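**To:** Lernley Corridor stakeholders list
**From:** Office of Public Information, Galtau Regional Roads Authority
**Date:** Sunday, December 23, 2018
**Subject:** Re: [lernley-corridor] Arnus Bridge approach -- start of works and traffic arrangements

Dear members of the list,

The Authority thanks all those who responded to the notice circulated earlier this month. The text of that notice is quoted below for members who have joined since.

> The Galtau Regional Roads Authority has approved the start of construction on the Arnus Bridge approach, the second section of the Lernley Corridor widening. The section is 3 miles long and runs from the Kragh interchange to the east abutment of the bridge. Site clearance will be carried out over the winter. Paving is scheduled to begin in April, subject to weather.
>
> One lane in each direction will remain open during daytime hours. Night closures will be announced on this list at least one week in advance. Property owners with direct access to the road will receive individual letters.
>
> Written comments may be sent to this list or delivered to the Authority's front desk in Galtau.

The Authority received 56 written comments in response. Most of them concerned access to side roads, the detour through Lernley, and the hours during which heavy trucks may use the Kragh interchange. Each comment has been entered in the project record and will be answered individually.

On the matter of side roads, the contractor has been instructed to keep the Mill Road and Depot Road junctions open at all times except during the placing of the final surface. Temporary signs will be put up before any lane is moved. Where a driveway must be closed for drainage work, the closure will be limited to a single working day and the owner will be informed in person.

On the matter of the detour, the Authority has reviewed the traffic count taken on Lernley's main street, which recorded 2,169 vehicles on the day of the survey. The detour will therefore be restricted to passenger cars. Trucks will be directed along the county road south of the rail line -- a longer route, but one with no school crossings. 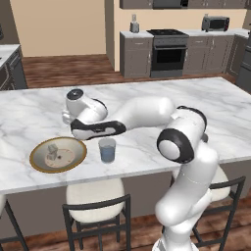
Shahram Nikzad wrote to ask whether the county road has been inspected for this purpose, given the condition of its shoulders after last winter, and whether the Authority will bear the cost of repairs if truck traffic makes them worse. He also requested that the speed limit be lowered near the grain depot while the detour is in force.

The county road was inspected in the fall. The pavement was judged suitable for the expected loads, but the shoulders were found to be weak for 100 yards on either side of the depot entrance. These stretches will be strengthened before the detour opens. The Authority has agreed in writing with the county that any damage caused by detoured traffic will be repaired at project expense. The request for a lower speed limit has been forwarded to the county, which has the sole power to set limits on that road.

Several members asked about noise. Pile driving at the east abutment will take place on weekdays only, between 8 a.m. and 5 p.m. No pile driving is planned during the school examination period. Other work may continue into the evening when concrete has to be placed without a break -- residents of the nearest streets will be notified by telephone.
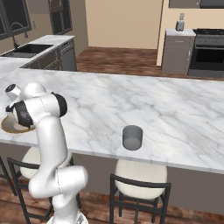 *Computer rendering: robotic arm at a marble kitchen island.*

The revised traffic plan, with the truck route shown separately, will be available for inspection at the Galtau office and at the Lernley public library after the holiday closure. Members who are unable to visit either location may ask for a printed copy by replying to this message with a mailing address.

Comments on the revised plan should be marked "Arnus approach" in the subject line. Questions about land purchase should be sent directly to the Authority's property section and should not be posted to the list, as they often contain personal information.

Respectfully,

Office of Public Information
Galtau Regional Roads Authority

--
You are receiving this message as a subscriber to lernley-corridor. To leave the list, send a message with the word "unsubscribe" in the subject line.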